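Magazine > Health > Everyday Medicine

6 min read

The small cut and the long wait

Most people who walk into the Wenderach clinic with a cut hand want to know how many stitches they will need. Fewer ask about the weeks afterward, and those weeks decide much of how the scar will look.

Skin closes fast. The strength underneath comes back slowly, and a healed line can still pull apart under a heavy grocery bag.
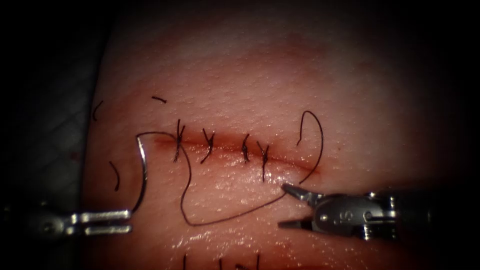
When can you get a closed cut wet?

A quick shower is usually fine after a day or two, if the clinic agrees. Baths and pools should wait until the stitches are out.

We use cookies to improve your visit. Manage settings.

The clinic in Undanier sees more than 170 wounds a month, and the busiest stretch is November, when people carve and chop for company. Kitchen knives lead the list – garden tools come next.

Aftercare there fits on one sheet of paper. It was once 20 pages, and patients left it in the waiting room. 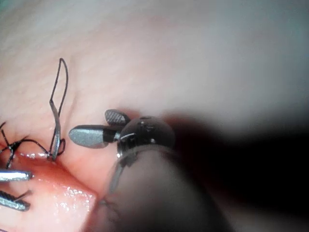
The short version asks for clean hands, a fresh dressing and a call if redness spreads. It also says to keep sun off the scar for 6 months, the line most patients admit to skipping.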